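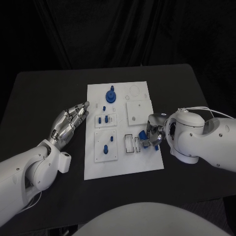
Róisín Heffernan wrote back after the August open day that she had watched the arms for an hour and still couldn't say whether they would do the same job twice. Fair complaint. We have kept it at the top of this section, and whoever runs the next demonstration should read it before reading anything else.

Section 6. Setting Up the Visitor Demonstration

Applies to the two-arm Plikaten station at Cerkley. Revised 11/3/18. Replaces the loose sheet by Gearóid Lynch, which promised visitors more than the station can show.

6.1 Before visitors arrive

1. Hang the black curtain behind the table and pull it all the way across. It makes the white arms easier to see. It does nothing for the arms.

2. Lay the paper mat on the table between the arms. Smooth it from the middle out.

3. Put the white plates and the blue parts on the mat. Check them against the setup card, form 515.

4. Look over the cables on both arms. Move each arm slowly through its reach and watch the slack.

CAUTION: Keep hands off the table once the arms are powered. The fingers are metal and the station does not know yours from a peg.

5. Run the full routine once with no audience. If it fails, write down where. Do not keep running it until you get a good one and then open the doors.

Note: The Moriarty brochure calls the routine "self-correcting." We have not been able to find out what is meant by this. Leave the word out of your talk.

6.2 During the demonstration

1. Say how the parts were placed and who placed them. Visitors tend to assume the robot laid out its own table.

2. Start the routine and stop talking. Let people watch a pickup without being told it is impressive.

3. If a part is dropped, leave it where it fell until the arms have stopped. Say out loud that it was dropped.

CAUTION: Never reach in to straighten a part while the routine is running, even if the arm looks parked. Press the stop first.

4. Reset the mat and run the same job again. This step is new, and it answers the Heffernan complaint as well as anything can. Two runs still don't prove much.

5. Take questions. On speed, give the time you measured today. On cost or on replacing workers, send people to Elsie Ruddock. Skillmont's sales figures are theirs to defend.

6.3 After visitors leave

1. Stop the routine, power down both arms, and wait for the status light to go out.

2. Return the blue parts to their box. Roll the mat; a fold will lift a corner next time.

3. Enter every run in the log, including the bad ones. Jarlath Corrigan collects the log and will ask about blank lines.

Note: Fixed lighting, a fixed layout and a practiced operator all help the station look good. Changes to this section go to Tadhg Hennessy in writing.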